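Tissue paper, boxes and a small obsession with purple

So my cousin Mireille Geagea got engaged in March and somehow I'm the one wrapping all the favors. I offered! I love this stuff. Give me a table, a stack of flat cardboard and a podcast and I'm gone for the whole afternoon. But 300 little gifts is a lot of folding, and I've learned a few things since I started, so I'm writing them down before I forget.

First, boxes. I went back and forth for weeks between bags and boxes, and boxes won. Bags look cute for five minutes and then they slump. I ordered a sample pack from Matitz (they do a set of four, all different purples, and the darkest one is nearly eggplant) and folded every single one on the kitchen table while dinner burned a little. My one rule is to crease everything before you fold anything. Run your thumbnail down each line, both ways, and the flaps will go where you want them.
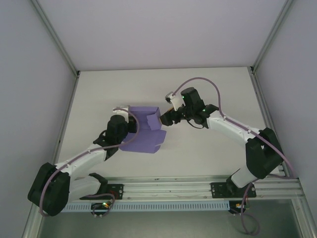
The other thing I got wrong at the start was closing the boxes too soon. I'd get one standing up nicely, tuck the top in because it looked so finished, and then have to pry it all open again to put the candle in. Now I leave the tops alone until the filling is done. Mireille's fiancé, Jihad Nimri, came over to help and taped three of them shut empty. We're keeping those as decoration, I guess?

Then there's the wrap that goes inside, and I have opinions. White tissue is fine, kraft shred gets all over your sweater, and anything with glitter is banned from my house. What I keep coming back to is a see-through sheet in a color close to the box. Light purple like the piece stretched out here is so pretty to me, because you still get a hint of whatever's underneath. Pulling it out flat from both sides first makes a big difference too, and then I lay the candle in the middle and gather the corners up loosely.

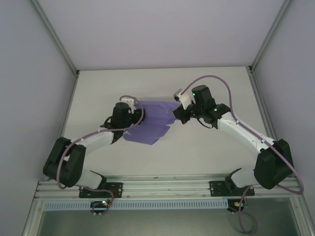 Ribbon is where I'm still stuck. Kusuma has a skinny satin one in cream that ties like a dream and frays if you look at it wrong. Favik's is stiffer and holds a bow, but the purple leans kind of pink next to my boxes and it bugs me. Mireille says no guest will ever notice. I will notice! Anyway, as for the sheets, I cut mine a bit bigger than I think I need, and a translucent lavender like this one is my pick over the darker shades, with cream ribbon on top. I have 442 feet of the cream coming on Thursday, so that's probably the decision made.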